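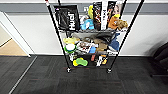 Wire shelving, loaded for shelf work

The Cluramia strap fault is a release failure in the Sestis two-arm robot, and I've chased it for longer than I'd like! The software reports an open gripper while a finger is still hooked under a bag strap.

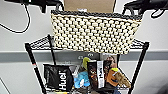
So the arm pulls away and the bag comes along too (with luck, just the bag). Aled Bowen logged it 9 times in 200 runs on August 21, 2026, mostly with soft handles. 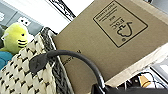
Safety

Keep your hands out until the arms are powered down, even if the screen says "open." I also cap lift speed at 20 percent, and the Prendesari patch still hasn't changed my mind on that.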